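4.3 Recording a demonstration with the hand-held grippers

Read section 4.2 first. Both grippers must be paired with the Husar recorder before you start.

1. Set the drawer organiser on the table with its drawers facing you.

2. Pull out the drawer named on the task card.

3. Put one small block on the table in front of the organiser.

4. Pick up a gripper in each hand. Keep the cables clear of your wrists.

5. Start the recording and wait 2 seconds before you move. 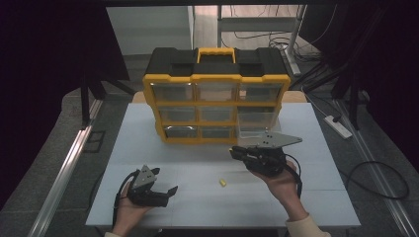
Figure 6. Both grippers in hand, block on the table, one drawer out.

6. Pick up the block, place it in the open drawer and let go. Close the drawer with either gripper.

7. Hold still until the recorder beeps, then stop the recording.

Note: A single recording can last up to 60 seconds. Anything longer is split into two files and Pondena will not load the second one.

Note: Do not correct a dropped block by hand. Stop, delete the take and go back to step 2.

Caution: Do not pull the grippers by their cables. Check the floor for loose leads before you step back from the table.

The recorder holds 1000 takes. Copy them off before it is full (see 4.5).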